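4. Descaling Your Tanoli Countertop Water Boiler

The Tanoli boils water all day and asks for little in return. What it does ask for is descaling. The SCALE light comes on after every 3,000 cups, or sooner if you told it during set-up that your water is hard. You can ignore the light. It will then blink, and after 7 days of blinking it will beep, and the beep was not designed to be pleasant.

4.1 Before you start

Set aside an hour. You will need one packet of Prevmont descaling powder, a pitcher and a sink. White vinegar also works, if you don't mind tea that tastes faintly of salad until the weekend.

CAUTION: Unplug the boiler and let it cool for 2 hours before opening the lid. The tank holds heat much longer than the outside of the case suggests.

4.2 Descaling

1. Lift the lid and take out the mesh filter. It turns left. If it won't turn left, it is scaled in place; pour a little warm water over it and try again in 5 minutes. Do not use pliers.
2. Empty the tank into the sink through the rear drain, not the spout.
3. Dissolve the powder in the pitcher and pour it into the tank up to the lower line. The upper line is for water only.
4. Close the lid, plug the boiler in and hold CLEAN until the display shows C1.
5. Leave it alone. It will gurgle, stop as if finished, and gurgle again. It is finished when the display shows C2.
6. Unplug, let it cool as before, and drain.
7. Fill with fresh water, drain, and repeat until the water runs clear and smells of nothing.
8. Refit the filter and press RESET. The SCALE light goes out. If it doesn't, you pressed CLEAN, and you are now back at step 4.

NOTE: White flakes in the first cup after descaling are loosened mineral. They are harmless, but don't serve them to guests.

4.3 Putting the boiler back into service

Set the boiler on a level surface with the spout well inside the edge. Leave a hand's width behind it for steam. Keep bowls and cups within reach but out from under the spout, which drips once after each pour and once more when you have stopped watching.

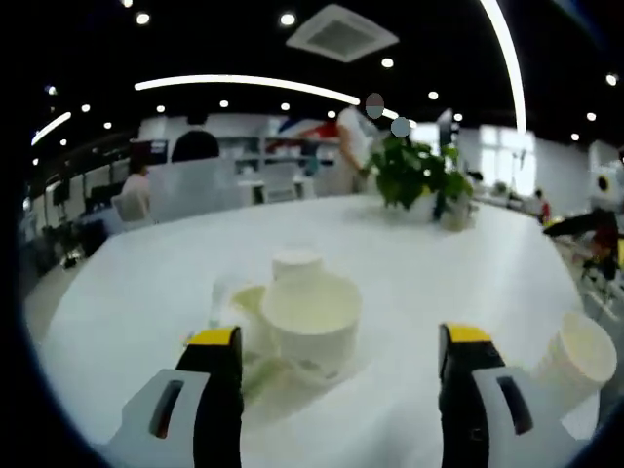

Fig. 9. Stacked bowls and a cup on a round table.

Run one full tank through before making anything you intend to drink. Write the date inside the lid; the label there has room for several years of good intentions.

If the display shows E5, the lid is not fully closed. If the lid is fully closed, open it and close it again with more conviction. For any other code, see section 6.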